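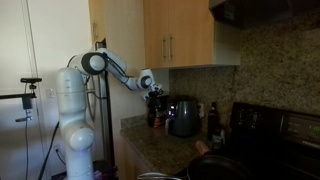 주방 구석, 조리대 쪽

2019-11-07
밀전분 풀, 두 번째 시험. 파파다키스(Papadakis) 장부 수리용.

어제 만든 풀은 버렸습니다. 체로 거를 때까지는 괜찮아 보였는데 아침에 뚜껑을 열어 보니 위에 물이 분리되어 있었고, 붓으로 저으면 작은 알갱이가 느껴졌습니다. 덜 익은 것이라고 생각합니다. 레세고(Lesego Ngubane)는 냄비 바닥만 익고 가운데는 안 익었을 수 있다고 했습니다. 그 말이 맞는 것 같습니다. 저는 전화를 받느라고 중간에 젓는 것을 멈췄습니다. 이것은 적어 두어야 다음에 같은 실수를 안 합니다.

오늘 비율은 무게로 전분 하나, 물 넷. 물은 증류수를 사용했습니다. 전분은 그룬델(Grundell) 봉지, 2월에 산 것입니다. 봉지를 한 번 열었다가 집게로 닫아 놓은 것이라 습기가 조금 걱정되었지만 냄새도 없고 덩어리도 없었습니다. 새 봉지는 아직 열지 않았습니다. 새 봉지를 열면 봉지에 날짜를 쓰기로 합시다. 지금 선반에 있는 것은 날짜가 없는 것이 더 많습니다.

물에 담가 두는 시간: 16시간. 어제 저녁에 담갔습니다. 전에는 한 시간만 담그고 바로 끓였는데, 이번에는 차이를 보고 싶었습니다. 끓이기 전에 윗물을 따라 버리고 같은 양의 새 물을 넣었습니다. 윗물은 약간 노란색이었습니다.

끓이기. 약한 불, 계속 저음. 나무 주걱. 처음에는 우유 같다가 갑자기 무거워지는 순간이 있습니다. 그 순간에 불을 더 줄이고 계속 저었습니다. 흰색에서 반투명으로 바뀌는 것을 기다렸습니다. 주걱을 들면 끊어지지 않고 천천히 떨어집니다. 팔이 많이 아팠고, 레세고가 마지막 부분을 대신 저어 주었습니다. 두 사람이 교대로 하는 것이 좋겠습니다.

식히기. 그릇을 찬물에 담그고 표면에 물을 얇게 부었습니다. 막이 생기지 않게 하려고요. 작업실 온도는 22도였습니다. 식은 다음 말총 체로 세 번 걸렀습니다. 첫 번째가 제일 힘듭니다. 두 번째부터는 부드럽게 내려갑니다. 물은 거른 다음에 조금씩 넣어야 합니다. 한꺼번에 넣으면 풀이 물 안에서 떠다니고 다시 섞이지 않습니다 (첫 번째 시험에서 제가 그렇게 했습니다).

농도를 둘로 나누었습니다.
가: 진한 것. 책등 안쪽 띠를 붙일 때 쓸 것.
나: 묽은 것. 찢어진 자리와 얇은 종이 보강에 쓸 것. 탈지유 정도라고 책에 나오는데, 저는 탈지유를 잘 안 마셔서 이 표현이 어렵습니다. 제 말로 하면, 붓에서 방울로 떨어지지만 유리 위에서 바로 퍼지지 않는 정도입니다.

접착 시험. 시험 조각은 3개, 모두 장부와 비슷한 시대의 폐지에서 잘랐습니다. 플로르키아(Plorkia) 얇은 종이를 손으로 찢어서 섬유가 나오게 하고 붙였습니다.

첫째 조각: 나 풀, 붓으로 한 번. 마른 후 평평함. 손가락으로 살짝 밀어도 안 움직입니다. 가장자리가 거의 안 보입니다.
둘째 조각: 나 풀, 붓으로 두 번. 붙는 힘은 좋지만 종이가 조금 말렸습니다. 눌러 두면 펴질 것 같습니다만 실제 장부에서는 하고 싶지 않습니다.
셋째 조각: 가 풀, 얇게. 너무 강합니다. 마른 자리가 딱딱하고, 종이를 구부리면 보강지 옆에서 꺾입니다. 찢어진 자리에는 가 풀을 쓰지 않겠습니다.

누르는 방법은 세 조각이 같습니다. 부직포, 흡수지, 유리판, 추. 흡수지는 십 분 후에 한 번 바꾸었습니다. 다음에는 흡수지를 더 일찍 바꾸는 것도 시험하고 싶습니다. 둘째 조각이 말린 것은 풀보다 물의 문제일 수 있습니다. 지금은 모르겠습니다.

되돌릴 수 있는지도 확인했습니다. 첫째 조각의 끝부분에 젖은 솜을 올려 놓고 기다렸다가 핀셋으로 들었습니다. 깨끗하게 떨어졌고 폐지 표면은 일어나지 않았습니다. 셋째 조각은 같은 방법으로 시간이 훨씬 더 걸렸습니다.

장부 상태에 대한 메모. 어제 테레즈(Thérèse Ross)와 같이 처음부터 끝까지 넘겨 보았습니다. 모두 535장입니다. 의뢰서에는 다른 숫자가 쓰여 있었는데, 빈 장을 빼고 센 것 같습니다. 의뢰인에게 확인 메일을 보내야 합니다. 수리가 꼭 필요한 것은 앞쪽에 모여 있습니다. 안쪽 여백이 책등에서 떨어지고 있고, 아래 모서리는 오래 손으로 넘겨서 얇아졌습니다. 뒤쪽은 상태가 좋습니다. 뒤쪽까지 손을 댈 필요가 없다는 것에 테레즈도 동의했습니다.

잉크는 두 가지입니다. 검은 잉크는 물에 안정적입니다. 빨간 잉크는 그렇지 않습니다. 흡수지 모서리에 물을 아주 조금 묻혀서 대 보았는데 분홍색이 묻어 나왔습니다. 합계를 쓴 줄이 모두 빨간색이라서, 그 줄에 찢어진 곳이 닿아 있으면 풀을 바로 칠할 수 없습니다. 테레즈의 생각은 보강지에 먼저 풀을 칠해 말려 놓고, 쓸 때 습기를 아주 조금만 주는 방법입니다. 저는 해 본 적이 없습니다. 자벤(Zaven) 작업실에서 배웠다고 합니다. 내일 나 풀로 보강지를 몇 장 미리 만들어 놓겠습니다. 실리콘 종이가 모자라면 폴리에스터 필름 위에 해도 된다고 합니다.

책등. 옛날 아교가 아직 남아 있습니다. 갈색이고 유리처럼 깨집니다. 마른 상태에서 뼈칼로 떨어지는 부분은 떼었고, 나머지는 가 풀을 두껍게 올려서 불린 다음 떼려고 합니다. 이 목적이라면 첫 번째 시험의 실패한 풀도 쓸 수 있었을 것인데 벌써 버렸습니다. 조금 아깝습니다. 실은 삭은 곳이 두 군데 있고, 다시 꿰매야 하는지는 아교를 다 뗀 다음에 봐야 압니다. 표지 판은 따로 싸서 평평하게 보관 중입니다. 위에 다른 것을 올리지 마세요.

보관. 가 풀은 유리병, 나 풀은 뚜껑 있는 작은 통. 둘 다 냉장고 아래 칸에 있습니다. 라벨에 "먹지 마세요"라고 썼습니다. 방부제는 넣지 않았습니다. 냄새가 시거나 표면에 점이 보이면 묻지 말고 버려도 됩니다. 꺼내 쓸 때는 필요한 만큼만 덜어 가고, 남은 것을 병에 다시 넣지 마세요. 냄비와 체는 풀이 마르기 전에 씻어야 합니다. 마른 체를 씻는 것은 정말 힘들고 말총이 상합니다.

할 일
- 의뢰인에게 장수 확인 메일 (저)
- 보강지 미리 풀칠하기, 폐지에 빨간 잉크로 줄을 긋고 시험 (저, 테레즈)
- 흡수지 주문. 그룬델에 전화할 때 체의 가격도 물어보기 (레세고)
- 둘째 조각을 다시 눌러 놓았으니 내일 확인

추가: 저녁에 둘째 조각을 잠깐 봤습니다. 한쪽은 펴졌고 다른 쪽은 아직 조금 올라와 있습니다. 추를 그대로 두고 갑니다.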